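Towns keep cutting evening bus service first, and I think that is a mistake. Our last bus leaves at 9, and the people who clean the offices at Triteck finish at 9:30. A taxi home costs them more than an hour's pay. The council says 21 riders a night is too few to run a bus for. I would run it for 4.
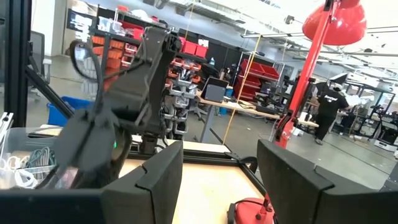 SOSNESS, Wednesday, March 22, 2017. The vote is in April. Anyone who works late should write to the council before then, and so should anyone who employs them.

Nithin Unnithan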